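Against the Matching Breakfast

by Clémence Boyer
July 16, 2023

My sister-in-law got married in a barn last summer and came home with a breakfast set. Four bowls, four cups, four side plates, a toaster, all from one catalog and all in the same family of soft colors. The catalog company was Muli, and the line was called Brindside, a name that sounds like a village where people die in detective shows. She loves it. I have eaten from it many times and I have no complaint about the food.

My complaint is with the idea, which has spread. You can't shop for a bowl anymore. You shop for a "morning." The copy on the Brindside box says the set will help you "start slow," and I would like to know how. I start slow already. I start slow with a chipped bowl from a gas station promotion and a mug that says Sirko Plumbing Supply on it. If a bowl could make a person unhurried, my sister-in-law would not be eating her toast over the sink at ten past seven with her car keys in her other hand.

I should say where I stand before I go further. I'm not against nice things. I paid 70 dollars for a bread knife once and I would do it again. I'm not against color either, although I do wonder when every color in the kitchen got so tired. Go down the housewares aisle and it's all pink that has been apologizing for itself, green like the inside of a hospital in an old movie, blue with the blue taken out. Thirty years ago we had orange. My mother's mixing bowls were orange and brown, and they were ugly, and you could find them in the dark.

What bothers me is the claim that tableware changes how people live. It gets made with a straight face, in magazines and on the sides of boxes, and lately by friends. Last winter a woman I have known since college told me that she had "redone her breakfast." I thought she meant eggs. She meant she had thrown out everything she ate from and bought it again in sage. She had kept the same cereal.

Let me take the pieces one at a time, starting with the bowl. A good bowl holds soup without burning your hands and fits in the dishwasher without lying on its back and filling with gray water. Those are the two tests. I have put a lot of bowls through them, and price has very little to do with how they come out. The wide, low kind that looks so well in photographs fails the second test almost every time, and it takes up the room of two ordinary bowls while it does so. The matte finish everybody wants shows fork marks. I know because I own one, a present, and after a year of use it looks like somebody played tic-tac-toe in it.

Cups are worse. The fashion now is for a cup without a handle. I understand the appeal on a shelf. On a table, with coffee in it, you have to wait, or hold it by the rim with two fingertips like something you found in a drain. The defenders of the handleless cup tell me the warmth in the palms is the point, and that in other countries people have managed it for centuries. They have, with tea, in small amounts, poured by somebody who was paying attention. I fill mine to the top and carry it up a flight of stairs.

And then there's the toaster. For most of my life the toaster was an appliance and it was allowed to look like one. It was chrome or it was white, it had crumbs in the bottom, and you didn't think about it. It has since been invited to match. The Trarkis people, who make the one my sister-in-law has, offer theirs in a long list of creams. I stood in a store in front of three of them, called something like Oat, Shell and Linen, and I could not have told you which was which if you'd taken the cards away. Inside they're the same toaster. They have the same dial with numbers on it, and on all of them, as on every toaster ever sold, the number four means either "warm bread" or "call someone."

I asked the young man in the store what the extra money bought. He said the curves. I said the curves of what. He said, a little sadly, the edges. I did think he was being straight with me, which is more than I can say for the brochure.

Now the other side, because there is one and I've lost this argument at dinner often enough to know it by heart. People say that a table which looks cared for makes you sit down at it. They say it's a small pleasure and that small pleasures are most of what we get. They say I'm a snob in reverse, prouder of my gas station bowl than anyone ever was of a matching set. The last one stings because it's partly true. I do like it when a guest notices the plumbing mug.

The sitting-down argument is the only one I take seriously. I tried it. For 18 mornings I laid the table the night before. Bowl, cup, spoon, napkin, the toaster brought over from the counter on its short cord so I wouldn't have to get up. I did sit down more, I'll admit that. I sat down on most of those mornings. But I was using my own mismatched things the whole time, and what got me into the chair was that the bowl was already there. I'd have sat down to a hubcap. My sister-in-law, with her lovely set stacked in the cupboard behind the glass door, was still standing at the sink.

That little trial proves nothing in a scientific way. One tired woman, one kitchen. I only offer it next to the evidence on the other side, which so far consists of adjectives.
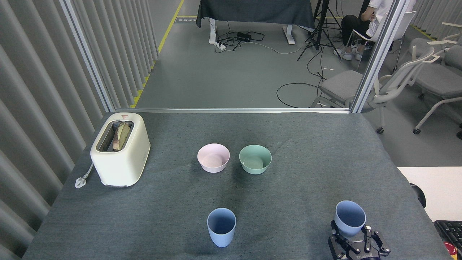 OPINION / HOME & TABLE

Two bowls, one pink and one mint, a couple of light blue cups, a cream toaster with a slice standing up in the slot. That's the palette I mean, and I'd bet you have seen it in at least one kitchen this year. Put any one of those pieces next to my mother's orange and it would look faint. Put them together and they agree with each other so politely that your eye slides right off. I don't find it ugly. I find it hard to remember.

The toast is the only thing there with any nerve. It has a dark crust, it sticks up, and it is the color that it is because something happened to it. I would point out that toast has been available in that color for a very long time and was never part of a collection.

There's money in this too, and I don't want to pretend otherwise. The Brindside set was 97 dollars without the toaster. A thrift store in my town will sell you the same number of bowls, cups and plates for pocket change, and they won't match, and if one breaks you won't have to write to the company and ask whether the color is still being made. My sister-in-law did write. One of her cups lost an argument with the faucet in the spring. The answer was that her shade had been retired and that she might enjoy the new one, coming in August. She is now considering whether three of the old and one of the new would look deliberate.

I think that is where the matching set gets you in the end. A pile of odd dishes can lose a member and stay exactly what it was. A set can only go downhill from the day you open the box. Every chip is a loss to the whole, and so people start protecting the thing – washing it by hand, keeping the children's paws off it, putting it behind the glass – and eating off something else. I know at least two households with a good set for show and a bad set for food. Our grandmothers did that with china, and we were supposed to have learned how silly it was.

If you want a pink bowl, buy a pink bowl. I mean it. Buy the one, take it home, see if it stands up in the dishwasher. If it's still your favorite after a winter of soup, it has earned the shelf, and you can go looking for a second one in whatever color you please. Just leave the slow morning on the box where you found it. Setting the alarm for 7 minutes earlier costs nothing, and I have never managed that either.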